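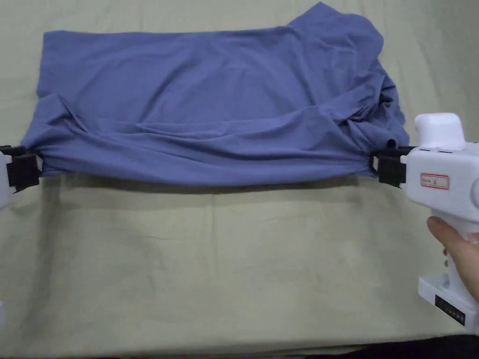
Kinlow, July

Lendum Reuse Store – soft goods and building check, with comments

Walked by Thierry Lefèvre, with Mathis Royer on the clothing side. Results first in each section, comments under them. A cracking round this time, and I came home very pleased with the place.

1. Ways out

Front doors unlocked and opening fully: Yes
Rear door opens without a key: Yes
Gangways at least 1000 mm wide: Yes, except by the curtain rail
Exit signs lit: Yes

Comment: The new layout is a joy to walk through. You can get from the bedding to the back door in a straight line, even with your arms full (I tried it with two duvets and a bolster). The curtain rail has crept out again and needs to go back to the tape. Mathis moved it while I was there but the feet are on castors and the brakes don't bite, so please order a new set.

2. Clothing and sorting tables

Table legs locked: Yes
Pockets checked before hanging: Yes
Needle-proof gloves in both drawers: One pair missing
Sharps tub below the fill line: Yes
Steamer lead and plug: Pass

Comment: Pocket checks are the best I've seen here. Lighters, batteries and a very old penknife all went into the right tub and all got written down. Lovely clear handwriting too! The missing gloves are size small. Mathis thinks they went home in a coat.

The steamer had a nick in the lead last time and has been replaced with a Wimolov one, which heats up faster and has a proper cut-out. It still needs its own hook – at the moment the hose lives on the floor.

3. Beds, mattresses and upholstery

Fire label on every upholstered item for sale: One fail, tag 1699
Mattresses checked on both sides and along the piping: Yes
Stacks no higher than 2000 mm: Yes
Nothing stored against the heaters: Yes
Hold area marked out: Yes
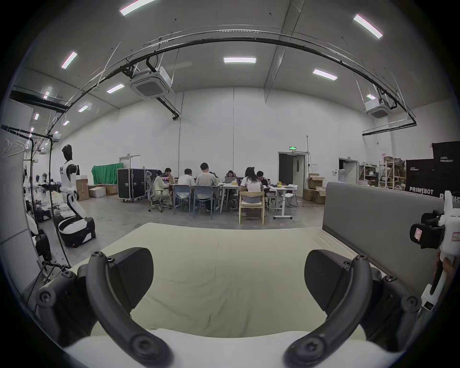
Cream covered surface and grey upholstered panel.

Comment: Tag 1699 is a footstool with a beautiful tapestry top and no label of any kind. It's in the hold area now and can't be sold as it stands. If the giver can find the paperwork, wonderful. If not, the frame can go to the upholstery class, who will be thrilled with it.

A reminder for anyone new on the beds. The label must be the permanent one, stitched in. A swing ticket on a string is fine as an extra, but it doesn't count by itself. Look under the base cloth before you give up, and run a gloved hand along the seams while you're down there. Anything with a tear that shows the filling goes to hold, however small the tear.

4. Lifting and moving

Sack trucks, tyres and straps: Pass
Two people on every double mattress: Yes
Van tail lift, weekly sheet signed: Three weeks signed out of four

Comment: I watched a wardrobe come off the van and it was done like a dance. The unsigned sheet was the week of the heavy rain, when the lift was used as normal. Sign it even when you're soaked.
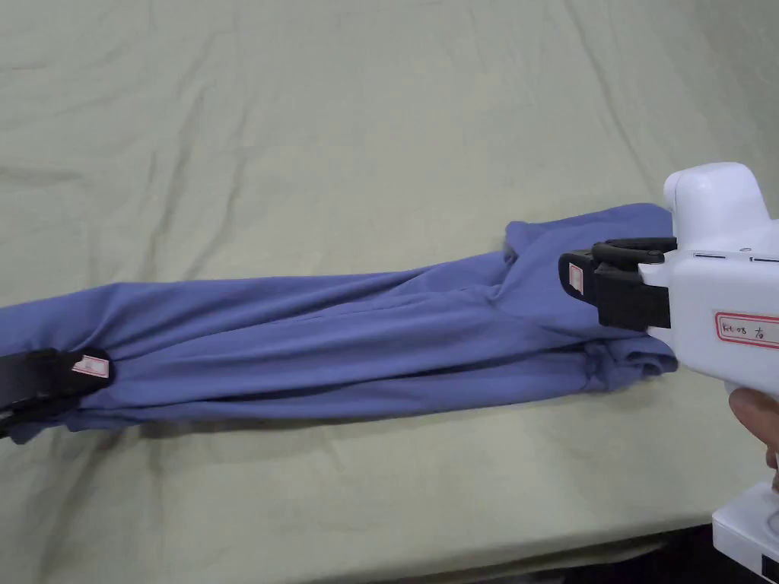 Noura Akl asks whether the two-person rule covers rolled mattresses as well, as the singles that come in vacuum-packed feel light enough for one. She would also like the rule printed on the van door and not just kept in the folder.

Good question, and yes to the door. A rolled single can go with one person on the flat. On the stairs or the tail lift, keep to two. I'll add a line to the sheet.

5. Fire equipment and electrics

Extinguishers in place and in date: Yes, serviced by Prins
Alarm test, 9 a.m.: Heard everywhere but the stock room
Portable items tested: All but the kettle and one lamp
Extension leads: None joined end to end

Comment: Not a single daisy-chained lead, and what a change from last winter, when there were leads under the rugs and a heater on the end of them. The alarm is the one that matters most on this page. With the stock room door shut you can barely hear it over the radio, so until the extra sounder goes in
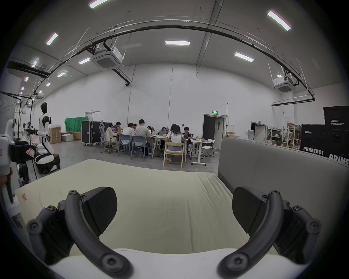

the door stays wedged back during opening hours with the magnetic holder, never with a box, and the radio stays low. Prins have quoted for the sounder and Hervé Perrin has the paperwork to sign.

The kettle is new and simply wasn't in the building for the last test. The lamp has been taken off sale.

6. To do before the next round

New castors for the curtain rail – Mathis
Small gloves, two pairs – Mathis
Hook for the steamer hose – Thierry
Label hunt on tag 1699 – Noura
Two-person rule on the van door – Noura
Sounder for the stock room – Hervé
Kettle test – Hervé

Comments received after posting

Eusebio Ibarra: The curtain rail brakes did work when I fitted them. I think there's carpet fluff in them. Can I have a go before we buy new?

Thierry: Please do! If they hold on the slope by the till, I'll cross it off.

Mathis: Gloves found. They were in a coat.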